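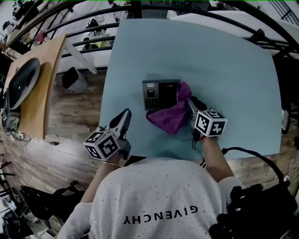

A keypad terminal and a purple cloth on a light blue tabletop.

BATDEN U-18s HEAD TO SKITVILLE FOR SPRING CUP SEMIFINAL

Skandutside Soccer League – for immediate release, April

Batden's under-18 girls are through to the last four of the Skandutside Spring Cup after a 2-0 win at Bonsu. First semifinal for this age group since the cup went to a knockout format. Skitville away next, 6 p.m. kickoff, gates open at 5.

Bonsu had the better of the opening half hour and hit the post twice from corners. Still scoreless at the break. Batden switched to three at the back and pushed both fullbacks up, and the game opened up from there. The first goal was a low finish from the edge of the box on 58 minutes, after a throw-in was only half cleared. The second was a penalty, nine minutes from time, for a handball. No complaints from the Bonsu bench.

Head coach Yasmine Salem was pleased with the second half, less so with the first.

"We were slow to everything early on and they should of been ahead," Salem said. "We talked at halftime, moved a couple of players around, and after that I thought we were the fitter team. Skitville will be harder. They press high and they don't stop."

Attendance was almost 500, a season high for a youth game at Bonsu. Thanks to the home club for opening the second stand on short notice.

Team news. Starting goalkeeper is back in training after a finger injury and will be checked the night before the game. One midfielder misses out, two yellow cards. Everyone else available.

Tickets for the semifinal. Skitville's ground holds 2000 and the away end is the north side, behind the goal. Adults $6, under-12s free with an adult. Buy online through the league site or pay at the gate, cards only. Season passes are not valid for cup games – please dont try them at the turnstile.

Travel. Supporters' bus leaves the Batden clubhouse at 3:45 p.m. and comes back 30 minutes after the final whistle. Extra time possible, so maybe later. Seats through the club office.

Parking at Skitville is limited. Use the lot by the swimming pool, not the residental streets.

The winner plays the final at a neutral ground, venue to be confirmed by the league. Other semifinal kicks off the same evening.

Media passes and interview requests: Batden club office, by noon the day before the game. Team sheets out one hour before kickoff.

– ENDS –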